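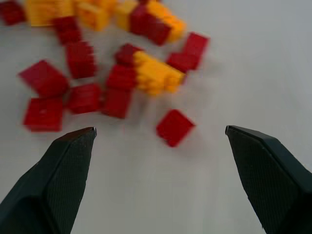 Week 6 handout: the Pamitz sorting cell, and why the first report was wrong
Notes by Efren Belmonte. Read before the lab session.

The cell has a simple job. A two-finger gripper picks plastic building bricks from a tabletop and drops red ones in one tray and yellow ones in another. In March it ran 223 picks and logged every one as a success. When Baptiste Arnaud emptied the trays, 30 bricks were missing and the arm had stopped with its fingers pressed into the table.

The supplier, Trerari, blamed "poor lighting". I would like you to be suspicious of that phrase. It turns up in a great many fault reports, usually before anyone has measured the light.

What we know

The log counts a pick as good when the fingers stop closing before they meet. A brick will stop them. So will a brick held by one corner that falls out on the way to the tray, or two bricks stuck together. The software never checked again after the lift.

The wrist camera takes its picture while the arm is still moving. At 40 per cent speed the edges of the bricks are already soft. Neighbouring bricks of one colour run together, and the planner then aims for the middle of a shape that may be three bricks.

The force limit had been raised during an earlier demonstration and left there. There is no note of who did it. With the proper limit the arm would have stopped on touching the table. It pushed on until the motor cut out.

What we don't know

Whether blur caused the last bad pick. Baumgartner's review says it did, but the image from that pick was overwritten, so I don't see how they can tell. A slipped table height would give the same result.

Safety

Someone reached in to free the fingers with the power on. The stop button had been pressed, and on this cell it halts motion but leaves the gripper drive live. Isolate at the wall first, every time, whatever the status light says.

For the lab

Work in pairs. Run the cell with a 2 second pause before each picture, then without. Count the bricks in the trays by hand and set your count beside the log. Bring both sheets, including the ones that don't agree.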